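**Do you take aprons and overalls?**

Yes, at Kingi Laundry we take anything that fits through the hatch. Empty the pockets first. We have enough biros.

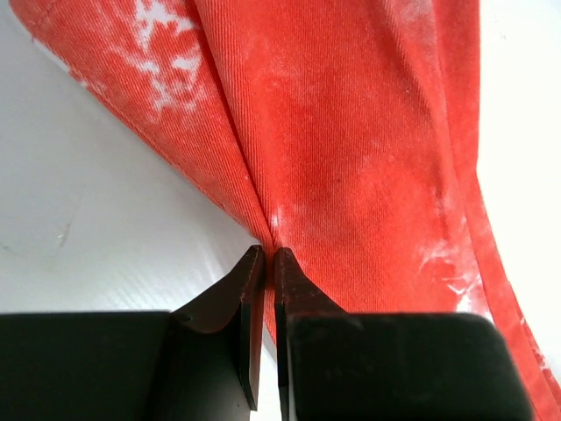
**How long does it take?**

Two days for most things, three in December, when all of Jemden discovers its tablecloths at once.

**Can you get white marks out of coloured cotton?**

Sometimes. Powder usually shifts. Bleach has taken the colour with it, and no amount of washing brings it back. Lindsay Ashby at the counter will tell you which you've got, fairly bluntly.

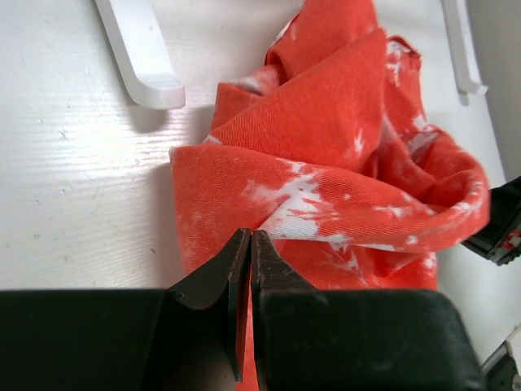
**Is there a minimum order?**

Four items, or one duvet. A pair of socks is two items only if you're prepared to argue.

**I've lost my ticket.**

Tell us your surname and describe your washing. "Sort of blue" won't do.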